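How to read a joint statement after a state visit

6 min read

By Samah El Ouafi

Got asked this again after the Sestholm talks, so writing it down once. Two governments meet, a text comes out, news desks run the first quote and move on. Most of the useful stuff is further down. Takes maybe half an hour if you do it in order.

You need the text itself. Both versions. A printer helps.

Step 1. Get both versions

Each side posts its own. Foreign ministry site, sometimes the president's office, sometimes parliament if it was a speaker's visit. Don't work from a wire story. Don't work from a tweet of page one. If there are two languages, get both, plus the English if either side put one out. Save copies with the time you downloaded them, texts get quietly swapped.

Check what kind of document you have. A joint statement is agreed by both. A readout is one side talking. A press release is one side talking louder. People mix these up constantly and then quote a readout as if the other goverment signed it.

Step 2. Number the paragraphs

By hand, in the margin. The Sestholm text had 25 and I'd have been lost without it. Then you can say "para 19" on the phone and everyone is looking at the same thing.
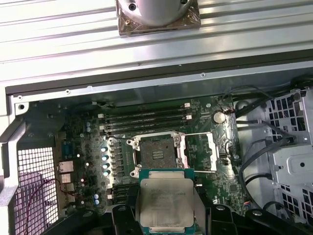 Next to each number write one word for the topic. Trade, visas, transit, energy, sanctions, culture. One word only. Do it fast. You're after the shape of the thing at this point, the arguing comes later.

Step 3. Mark the verbs

Underline every main verb. Then sort them, weak to strong:

Noted, took note of: somebody raised it, the other side listened.
Exchanged views: no agreement.
Welcomed: costs nothing.
Expressed readiness: maybe, someday.
Agreed to: better. Look for a date.
Signed: best. Go find the thing they signed.

Watch who's doing the verb. "The two sides agreed" is one thing. "The Fuvura side stressed" means the other side wouldn't put its name there. In May I missed one of those and had to correct a piece, not fun.

Step 4. Pull the last statement

Find the one from the previous visit. Lay them side by side. What's new, what's gone, what moved down. A rail project that was in the third paragraph last time and is now near the end, under culture and youth exchange, is in trouble. Missing words count too. If "sanctions" was there before and now it's "external economic pressures," somebody asked for that change. Call and ask who.

Teodoro Cuautle taught me to do this with two highlighters. Yellow for new, pink for dropped. Still works fine. 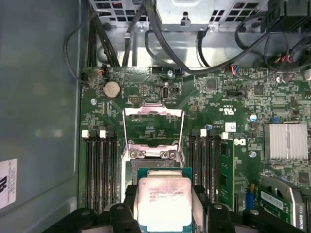

Intel Xeon processor held over an open CPU socket.

Step 5. Compare the languages

Don't speak one of them? Ask someone who does. Not machine translation, not for this. Lâm Khương does ours and she only looks at the marked verbs, so it goes quick. "Should" turning into "will" is the usual one. Also order of country names, each side puts itself first, ignore that.

Step 6. Check the money

Any number in the text, find out if it's a loan, a grant, a target or a wish. Trade turnover targets are wishes. A credit line with a named bank is real-ish. If there's no number and no date, write that in your story, in those words.

Step 7. Make your calls

Now you can call the press office. Ask about paragraphs, by number. You'll get a much better answer than "how did the talks go". Eliseo Arriaga keeps a list of nearly every desk officer he's ever talked to, start your own.

Then write it. Lead with the strongest verb that has a date on it. If there isn't one, say the sides met and agreed on little, and keep it short.

Corrections to this page go to Yatziri Quintero, she has the login and I dont.

Contact the desk | © Bittencourt Foreign Desk Notes | Back to top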